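Moving a sourdough starter across the country, sort of

October 28, 2018

OK quick one tonight. Kitchen is still half in boxes, I have flour on my phone.

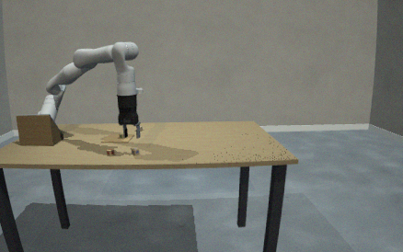
Salma Hegazy wrote under my last post that I should just dry the thing out, crumble it in an envelope and stop fussing, she's done it twice and both times it was bubbling again inside of a week. Which, fair. I read that comment the night before we left, at the point where I had already bought the cooler.

So. The cooler. 600 miles, Plendwood to Noltby, one starter, one sulky husband, two kids, no dog (dog went with my sister). The starter rode up front between my feet becuase I did not trust the back. I fed it stiff the night before, way more flour than usual, like a lump of clay almost. Somebody at the old bakery told me stiff travels better and I believe that now. It didn't climb out of the jar. It has climbed out of the jar before, on a much shorter trip, and we will not be discussing the seat.

Overnight stop was fine. Motel had a fridge that hummed like a truck. Left the lid loose. Smelled it in the morning – a little sharp, a little like apples, good sign. Kids thought I was nuts. Bought them waffles.

Then we got here and everything went wrong for a while.

The water, mostly. I think. The old house was on a well and I never gave water a thought, you turn on the tap and bake. Here it comes out smelling like a pool. Fed the starter with it on day one, no rise. Day two, no rise and a gray puddle on top. Poured that off, fed again, sulked. Day three I left a pitcher of water out on the counter overnight with no lid and used that, and by supper there were bubbles up the side of the glass. Could be the water. Could be it just needed a few days like the rest of us. Not a scientist!

Also it's colder. This kitchen faces north and the heat doesn't come on until we're all already cranky. I've been putting the jar in the oven with just the light on. DO put a note on the oven door. I have a note now. Ask me why I have a note.

First loaf was a brick. Second loaf was a brick with one big cave in it, kids put jelly in the cave. Third one, yesterday, was bread. Real bread, crackly on top, kind of pale on the bottom because this oven runs cool and I haven't found my stone yet. It's in a box marked "misc" with every other thing I own. We ate it standing up with butter and I may have gotten a bit teary, moving is a lot.

What I did, for the people who asked:

Stiff feed the night before. One part starter, two parts flour, one part water, more or less, I don't weigh it for this.

Jar no more than a third full. Loose lid. Towel around it.

A backup! I smeared some on parchment and dried it and put it in my purse, so yes Salma, I did your thing too. Havent needed it.

Feed with water that's been sitting out, at least until you know what you're dealing with.

Don't bake anything for company the first week. Just don't.

Seija Oksanen emailed to ask what flour I switched to – I haven't, still using up the big sack from home. When that's gone I'll have to figure out what the store here carries, the shelf looked pretty thin when I went but it was late and I was mostly there for trash bags. If anyone near Noltby knows a place that sells decent rye please please tell me.

Rye post is coming, once I find the stone. And the good knife. And the other half of the measuring cups. Going to bed, the jar's fed, the note is on the door.

3 comments | 2 shares

Recent posts
Packing a kitchen when you still have to eat
The pancakes we make with discard
Why my crust went soft (it was the bag)
Last bake in Plendwood

Get new posts by email. Enter your address and hit Subscribe. Unsubscribe any time.

This site uses cookies. By continuing to read you agree to their use. OK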